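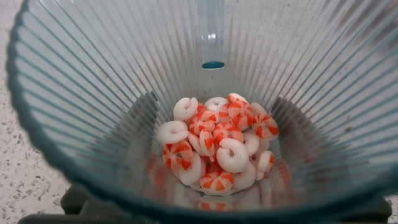
Last changed: 21 Nov 2021

Manuals > Hesero Arm > Section 4: Countertop Work

Contents Previous Next Print

4.2 Rules for handling small dry pieces

Applies to Hesero arms with two-finger grippers and a Naylor controller.

1. Set the work area limits before power is applied to the arm. The limits must end short of the wall.
2. Disconnect any powered appliance at the outlet. A switch in the off position is not a disconnect.
3. Teach the rim height of each clear or tinted container by hand. Do not use the depth reading through ribbed plastic.

CAUTION: Keep fingers and tools out of a blender jar while it is seated on its base.

4. Open the gripper fully and approach an upright cup from the side.

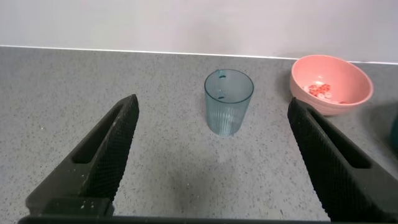 5. Close at the lowest force that holds the cup. Record the value on the Bovau log sheet.
6. Stop the arm before moving any container by hand. Teach its position again afterward.

NOTE: Wipe the grip pads every 56 cycles. Replace them at 2000.

Comments

Pacita Castillo: Step 3 should refer to 4.1 for the hand teaching procedure. New operators skip it.

akholm_line2: Does the 56 cycle rule cover dry runs with nothing in the gripper?

Pacita Castillo: Yes, all closures count.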